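Relatório intercalar – Programa Lakomeo de Literacia Matemática em Contexto Comunitário
Período de referência: até ao final de março 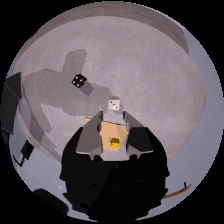 O presente relatório dá conta da execução do Programa Lakomeo, financiado pela Fundação Vernow e dirigido a adultos com baixa escolaridade. No período em análise inscreveram-se 743 participantes, distribuídos por 4 municípios, e foram ministradas 3.079 horas de formação, contabilizadas por participante. O módulo de probabilidades, o último a ser concluído pela equipa pedagógica, parte de objetos que os formandos conhecem de casa. Três dados de cores diferentes, um preto, um branco e um amarelo, permitem tratar cada lançamento como um resultado distinto e introduzir a contagem de combinações sem recurso a notação algébrica. Os formadores consideraram esta abordagem adequada aos grupos de nível inicial, embora tenham pedido mais tempo para os exercícios de consolidação.

Execução das atividades

A coordenação pedagógica, assegurada por Oana Ghiță, concluiu a revisão dos cadernos de percentagens, orçamento familiar e leitura de faturas. O caderno de juros e crédito ao consumo encontra-se em segunda revisão e deverá seguir para paginação em abril. O atraso de três semanas face ao calendário aprovado resulta da substituição da tipografia inicialmente contratada.

As sessões em horário pós-laboral, com início às 19h00, registaram a procura mais elevada. Foi por isso aberta uma turma adicional em dois dos municípios, sem encargos suplementares para o programa. As sessões da manhã mantêm-se abaixo da lotação prevista e propõe-se a sua fusão no próximo trimestre.

Avaliação

Concluíram a avaliação intermédia 185 formandos. A análise dos resultados está a cargo de Bernd Frerichs e será remetida em anexo próprio. Os dados preliminares indicam progressos no cálculo de percentagens – em particular nos descontos e no IVA – e dificuldades persistentes na interpretação de gráficos.

Execução financeira

A despesa mantém-se dentro dos limites aprovados em todas as rubricas, com exceção da rubrica de deslocações. Solicita-se autorização para transferir para esta rubrica o saldo não utilizado em aluguer de salas, nos termos da cláusula de flexibilidade do contrato. Os comprovativos foram entregues a Ute Stüber, gestora do processo na entidade financiadora.

Próximos passos

Até ao final do semestre prevê-se a conclusão do caderno em falta, a formação de novos formadores, sob orientação de Zoi Sfakianakis, e a abertura de inscrições para o segundo ciclo. Mantém-se pendente a resposta de um dos municípios quanto à cedência de instalações durante o verão.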